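Moved the whole household to a new pharmacy plan in July and learned some things about refilling prescriptions by mail. Thread.

1/ The order form at Nikent asks for a 90-day script. Our doctor in Hivthorpe writes 30-day ones by default. You have to ask for the long one at the visit. Calling later took us 2 weeks.

2/ Shipping is free over $20. Under that it's a flat fee, and they charge it per box. Put everything on one order.

3/ Auto-refill goes by the date they shipped the last box. It doesn't look at how many pills you have left. I ended up with 200 extra allergy tablets in the hall closet before I turned it off.

4/ The old card still worked at the counter for a while and then billed us full price. Cut up the old card.

5/ Anything that needs to stay cold, pick up in person. We use the Villa Street store. The line is short before lunch.

6/ Keep the paper that comes in the box. The website only shows the last few orders, and you need all of them if you file for the deductible. Ours is $500 and we got there by spring.

7/ Phone hold times are long. I leave it on speaker and do something else.

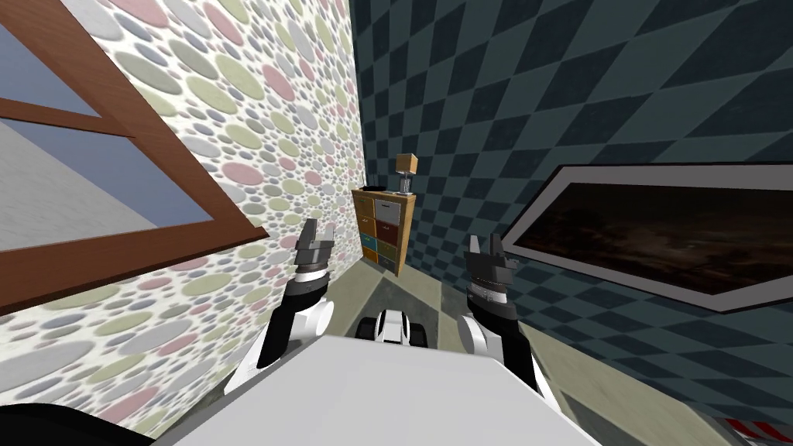 Simulated robot, two arms, both grippers open.

8/ The chat window on the site is faster for simple stuff like an address change. For billing you still have to call.

9/ If your pills look different from last time, check the label for the maker's name. Mine switched and the pharmacist confirmed it was the same dose.

10/ Next up is moving the dental plan. Will post the forms when I have them.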